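Utilizamos cookies propias y de terceros para mejorar la navegación. Aceptar | Configurar

Materiales celulares. Apuntes del tema 3: espumas y sólidos alveolares

La densidad relativa (densidad del material celular dividida por la del sólido que forma las paredes) es el parámetro que gobierna la respuesta mecánica. En una espuma de celda abierta el módulo elástico crece aproximadamente con su cuadrado; en un panal cargado en la dirección del eje de las celdas, de forma lineal.

La curva de compresión presenta tres tramos:

1. Elástico lineal, por flexión de las aristas.
2. Meseta, por pandeo elástico, plastificación o rotura frágil según el sólido base.
3. Densificación, cuando las paredes opuestas entran en contacto y la tensión sube con rapidez.

En las probetas Garar de la práctica, la meseta se extiende hasta una deformación del 40 %. Las de la serie Lawal densifican antes, al 35 %. El ensayo se da por válido con una recuperación de más del 40 % del espesor comprimido.

Para el informe: indicar velocidad de ensayo, área inicial y criterio usado para fijar el inicio de la densificación. La tensión se calcula siempre sobre el área inicial. Entrega el viernes.

Piezas amarillas con alvéolos rectangulares:

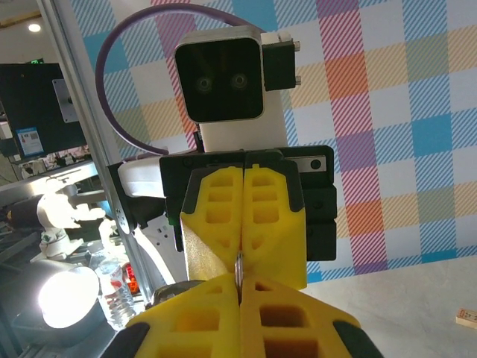
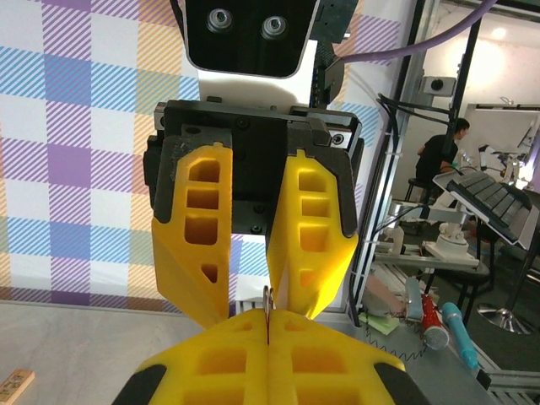

Texto: Área de Materiales, Escuela Técnica de Plelmont

Apuntes relacionados
- Tema 2: Elasticidad de polímeros
- Tema 4: Paneles sándwich
- Guía de la máquina de ensayos Torkoten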